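Skulen House Residents' Association
Minutes of the monthly meeting

Held Tuesday, 6 August 2019, 7 p.m., second floor lounge

Present: Adwoa Abugri (chair), Fidel Yáñez, Emese Boros, Kekeli Dankwa (minutes), and residents of 9 apartments
Apologies: Aba Tsikata

1. Minutes of the July meeting

Read and accepted with one correction. Under item 4, the broken dryer is the one nearest the door, and the minutes had it as the one by the sink. Proposed by Fidel, seconded by Emese.

2. Matters arising

The dryer has been repaired. The lint screen still does not sit flat and residents are asked to push it down by hand before starting a load.

The Ehlers Street gate now closes but does not latch every time. Fidel has reported it to the management office again.

The notice board key was found in the mail room drawer.

3. Clothing and bedding swap

Adwoa reported on plans for the swap, which will be held in the lounge on a Saturday still to be fixed with the office. The last swap brought in 221 items. Most of the trouble came at the start, when bags were left at the lounge door with no label and everything had to be sorted on the floor while people were already waiting to come in.

It was agreed that this time each household will sort at home first. Clothing, bedding and toys are to come in separate bags, with the apartment number on each bag. Clothes should be clean and dry. Socks in pairs, please.

Emese said that sorting at home is harder than it sounds in the smaller apartments, where the only flat surface big enough is the bed. In the children's rooms the piles end up along the wall and under the window, and the clothes for keeping get mixed back in with the clothes for giving away. She suggested starting with a single hamper and emptying it before touching anything else. Several residents agreed that doing a whole bedroom in one evening does not work.
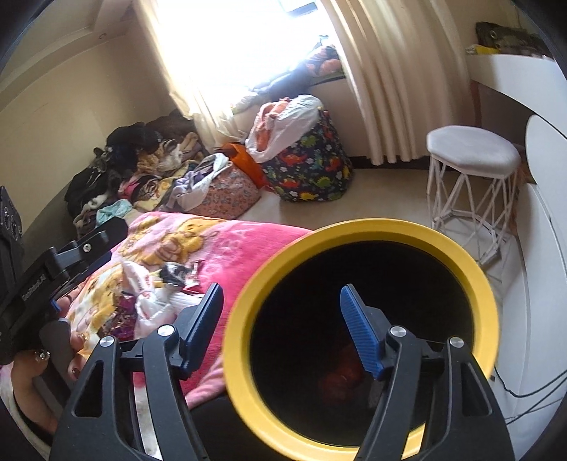
Fidel asked whether stuffed toys would be accepted. After some discussion it was agreed to take them if they have been washed and have no missing eyes or open seams. Toys with batteries will not be taken. Any household bringing toys is asked to check with the children first, as there were tears over a rabbit last time and it had to be traced to another floor.

Blankets and fleece throws are welcome in any size. Pillows will not be accepted. Curtains may be brought if they are folded and the length is written on a slip of paper pinned to the top.

Kekeli asked what would be done with items left at the end. Adwoa has spoken to the Protville thrift store, which will take adult clothing and bedding but no children's underwear and no single shoes. The store can collect if there are at least 24 full bags. If there are fewer, a car will be needed. Mr. Dankwa's brother may be able to lend a van, to be confirmed.

Tables: the lounge has 3 folding tables. Emese will ask the Cullance building whether theirs can be borrowed for the day. Hanging rails were discussed and left for another time.

Action: Adwoa to fix the date with the office. Emese to ask about tables. Kekeli to write the notice and put a copy under each door.

4. Storage in the hallways

The office has written to say that strollers, hampers and boxes may not be left in the hallways overnight. The letter was read out. Two residents on the fourth floor said that they have nowhere else to put a stroller. Fidel asked whether the old bicycle room could be opened for this. It is dry but the light does not work. He will ask the office for a price to repair the light and report back.

It was noted that bags of clothing waiting for the swap count as items in the hallway and should stay inside apartments until the day.

Action: Fidel.

5. Laundry room hours

A request was received to open the laundry room an hour earlier on weekdays. The resident in the apartment below the laundry room was present and objected to the noise of the spin cycle. Vote: the request did not pass. The hours stay as they are.

6. Any other business

Emese asked that people stop propping the back door open with the fire bucket.

A child's blue rain boot, left foot, has been handed in. It is on the shelf in the mail room.

Aba Tsikata sent word that she can no longer water the plants in the entrance. Adwoa will do it until someone else comes forward.

7. Next meeting

First Tuesday of next month, same time, in the lounge. The meeting closed at 8:20 p.m.

Minutes taken by Kekeli Dankwa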